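Microwave oven

I've been keeping this entry going for the Delwood home wiki for a while now, and it's still my favourite one to fiddle with (sorry, kettles). A microwave oven heats food with radio waves, made by a part called a magnetron and fed into a metal box. Water molecules in the food try to line up with the field as it flips back and forth, and all that jostling turns into heat.

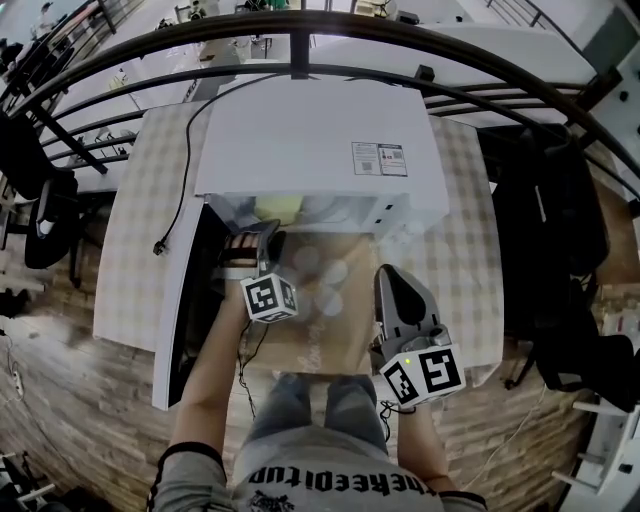
Why does the middle of my leftover lasagne stay cold?
Microwaves only get a couple of centimetres into dense food, so the centre has to warm up from the outer layers. Give it a lower power setting and a few minutes' standing time.

Turntables help with uneven heating, though I reckon stirring does more! My first oven had no turntable at all and porridge came out like lava on one side. I grew up calling the thing "the zapper", and half my family in Drernidden still do.

The door matters more than people think. Its mesh has holes far smaller than the wavelength, which is 12 centimetres and a bit in a home oven, so light gets out and the microwaves stay in. 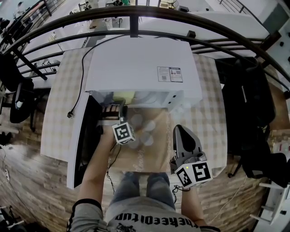

Can I leave a metal spoon in my mug?
It depends on your model, so check the manual first. Smooth, thick metal often causes no trouble, but fork tines and crinkled foil can spark, and I take the spoon out every time.

For cleaning, I heat a bowl of water with lemon slices for 2 minutes, leave the door shut for another 5, then wipe everything down with a damp cloth.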